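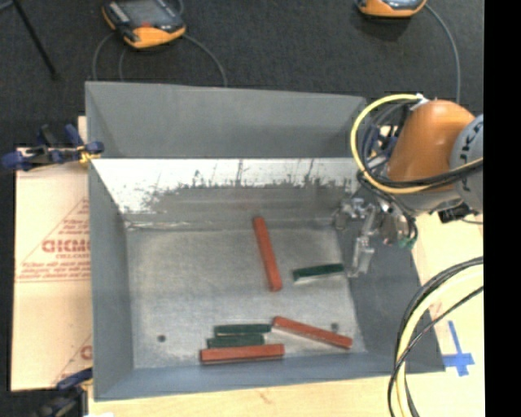 Flovholm Block Builders Club

Mar 31, 2018

What a good evening! I went in meaning to stay for a cup of tea and ended up playing with blocks until they switched the heating off. The red and green ones are my favorites out of everything we own, and I can't believe I ignored them all through November. Long reds, shorter dark greens, and that's plenty to keep me happy.

I love them in the big gray metal bin. There's such a nice clatter when you drop one in (I may have done that more than I needed to), and the worn, scuffed metal makes the colors look even brighter. Three reds and three greens and already it looks like the start of something — a gate, maybe, or a little bridge with green feet.

The bridge is what I really want to build for the open day at Merkport. We get a table for 2 hours, and I'd like it to reach right across, 100 blocks if we can scrape them together. I sketched it on the back of the Kinyua catalog on the way home and got so wrapped up that I missed my stop!

Still to do: ask for the long table, find the box with the spare greens, measure a red one properly so my sketch makes sense. And bring cookies next time, the good ginger ones. I'm going back in tomorrow if the door's open.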